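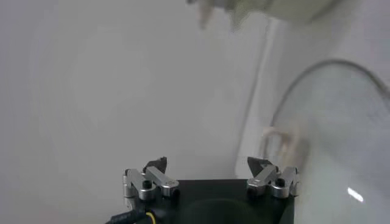

Ticket: Night feeding log stops saving after the second entry
Product: Enlow baby tracker, family plan
Opened by: Simin Kazemi
Status: Solved, waiting for confirmation

Monday, first message

Hello. I use Enlow for my daughter, who is 3 months old. I write down every feed, every diaper and her sleep. Since the last update, the night feeds are not saved correctly. I enter the first feed, usually before midnight, and it is fine. I enter the second one and it is also fine. The third one shows a green check mark, but when I open the app in the morning it is missing. My husband has the same account on his phone and he does not see it either.

The daily total is wrong for this reason. Yesterday it should be 82 ml more than what the app shows. Our nurse at the Skernemeck clinic looks at the totals at each visit, so I would like them to be correct.

What I tried already:
Closed the app and opened it again. No change.
Logged out and in on my phone. No change.
Deleted the missing feed from the draft list and entered it again at 7 in the morning. It was saved, but with the morning time, and I could not move it back to the night.

Reply from Enlow support

Thank you for the clear list, Simin. Please tell us three things. Is the night mode (dark screen) on? Which time zone is shown under Settings, Family? Do both phones show the same zone?

Simin Kazemi

Night mode is on from 8 in the evening. My phone shows the correct zone. My husband's phone shows another one -- he was traveling for work in September and I think it stayed like this. I did not know that this setting was for each phone. In the menu it is under "Family", so I understood it was shared.

Reply from Enlow support

This is very likely the cause. When two phones on one account have different zones, a feed after midnight can be placed on a day that the other phone has already closed. Then the sync removes it. Please do these steps in this order:

1. On both phones, turn on airplane mode.
2. Set the same zone on both, under Settings, Family, Time.
3. Turn off airplane mode on your phone first and wait until the sync icon stops.
4. Do the same on the second phone.
5. Open History, Removed entries, and choose Restore.

The Removed entries list keeps the last 200 items.

Simin Kazemi

I did all the steps. Five feeds came back with the correct night times. One did not come back, from Saturday, but I have it on paper and I added it by hand. Now the app lets me choose the night hour.

Last night I entered four feeds and all four are there this morning, on both phones. I will watch it for a few more nights before you close the ticket, if this is possible.

One small request. Please write in the menu that the zone is set on each phone separately -- with a baby who wakes so often, I do not have much attention left for settings.

Reply from Enlow support

We will leave the ticket open until next Monday. Your note about the menu text was sent to the app team.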